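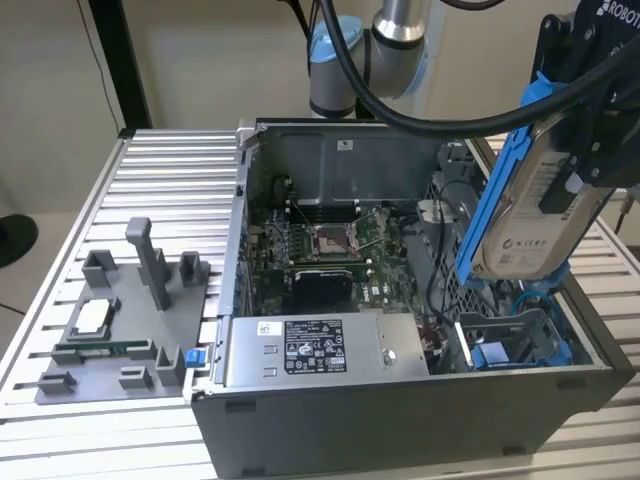
Gripper comparison on the PC assembly cell: frequently asked questions

Maintained by Marlina Jugah and Jonas Leitner. Last revised in June.

What is being compared?
Two electric parallel grippers on the same arm: the Sulov and the Rastach. Both run under the Dindavora controller with identical motion programs. Only the tool offset and the finger set change between runs.

Which tasks are included?
Drive caddy, memory module and processor. Each gripper gets 200 attempts per task. The processor and the memory module start from the printed fixture plate next to the case. The 3.5-inch hard drive is handled already mounted in its caddy.

Why does the case lie on its side?
With the side panel off and the case lying down, the motherboard faces up and the CPU socket and memory slots can be reached from above. The upright position needed a wrist angle that brought the cables too close to the shroud.

How is the drive held?
Vertically, with the caddy rails left clear. Finger contact on the rails flexes them and changes the width at the bay entrance. Programs that grip the rails are rejected at review.

What counts as a successful insertion?
The part is fully seated, the gripper has opened, and the arm has returned to its standby pose without a force stop. A part that needs a push by hand is logged as a failure. A second attempt by the program is allowed and logged separately.

Does the program operate the CPU socket lever?
No. The retention frame is raised before the run and closed by the operator afterwards. Lever operation may be added later as its own task.

What is the force limit?
20 N along the insertion axis for the caddy. The memory module has a separate limit, set in the task file. Do not copy values between task files.

Can I use my own fingers?
Yes, if they fit the standard mounting pattern. Send the CAD file and the mass to Beca Bellis. The payload entry must be updated before the first powered move.

Why did my run stop with code 1333?
The cable loop reached its twist limit. Jog the last joint back toward zero and restart from the approach pose. If the code returns, check that the cables at the gripper mount have slack through the full wrist rotation.

Do I have to recalibrate after a gripper change?
Yes. Run the tool center point routine, then touch off on the post of the fixture plate. Allow some 20 minutes. Runs recorded without a touch-off are excluded from the comparison.

Where are the results?
In the Raju log folder, one file per gripper and task. Summary tables are updated every Monday. Raw force traces are available on request from Jonas Leitner.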